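Print this page | E-mail this page

Gripper stalls when picking up bowls: how to clear it and stop it coming back

This fault shows up on two-arm cells handling crockery. The fingers close on a rim, the drive reports over 200 per cent of normal current, and the arm holds position with the bowl trapped. Do not pull the bowl free by hand.

1. Press the stop button and wait 40 seconds for the drives to discharge.
2. Switch to manual and open the fingers in small steps. Support the bowl from underneath - it will drop when the grip lets go.
3. Check both fingertips for chips of glaze.
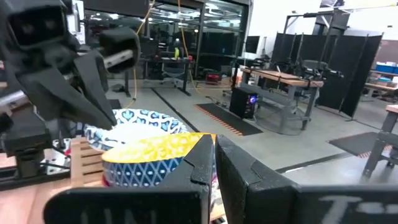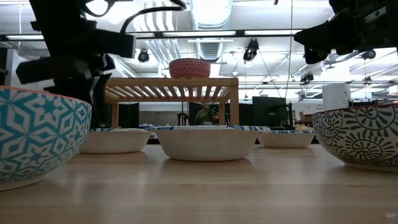 4. Set the closing force limit back to 24. The Garnutik update of November resets it to the maximum.
5. Move bowls apart before restarting. If two are touching, a finger can wedge between them and stall again.
6. Run one arm at a time at low speed, then both.

If the stall returns within 2000 cycles, the finger coupling is probably worn. Replace it in pairs and redo the zero position.

Written by Rahel Stöckli, 27/02/2018

Contact | © Flemico | Back to top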